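Amarelecimento da borracha branca depois da lavagem: como evitar?

Yaryna Maksymiv
10 de julho de 2023

Tenho tênis de lona preta com sola de borracha branca. Depois de duas lavagens à mão com sabão em pó, secando na varanda, a borracha ficou amarelada, sobretudo na biqueira. A lona não mudou. A água da minha rua é dura (o laudo do condomínio indica 280 mg/L de carbonato de cálcio). O problema é a água, o sabão ou o sol? E existe forma de reverter sem descolar a sola?

Mererid Howells

São dois fenômenos distintos, e convém separá-los.

O primeiro é resíduo alcalino. Sabão em pó mal enxaguado migra para a superfície com a evaporação e deixa manchas amarelas, principalmente na junção entre lona e borracha. Remove-se com enxágue ácido fraco: uma parte de vinagre branco para quatro de água, dez minutos, depois água limpa até não formar espuma. Com água dura, use detergente líquido neutro.

O segundo é oxidação da borracha por UV e calor. Esse amarelo está no material e não sai com enxágue. Peróxido de hidrogênio em creme clareia parcialmente, mas respinga na lona preta e desbota. Proteja a lona com fita antes de aplicar.

Para secar: sombra, ar circulando, palmilhas e cadarços fora, papel branco absorvente dentro, trocado a cada poucas horas. Nada de jornal, a tinta passa para o forro. O cabedal deve ficar abaixo de 40 °C; a 60 °C muitos adesivos já amolecem.

Petro Vakulenko

Coloca na máquina, ciclo delicado, 32 minutos. Sempre fiz assim e nunca amarelou.

Divina Padilla

Discordo da máquina para sola colada, o impacto no tambor abre a junta. Concordo com a sombra. Acrescento que vale guardar em prateleira aberta: caixa fechada retém umidade e favorece mofo no forro. Uso uma sapateira Dostico de dois níveis, custou 83 reais, e deixo o par na parte de cima até o dia seguinte.

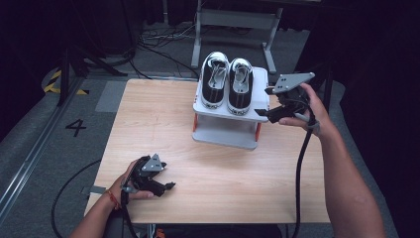
Par preto e branco na prateleira superior da sapateira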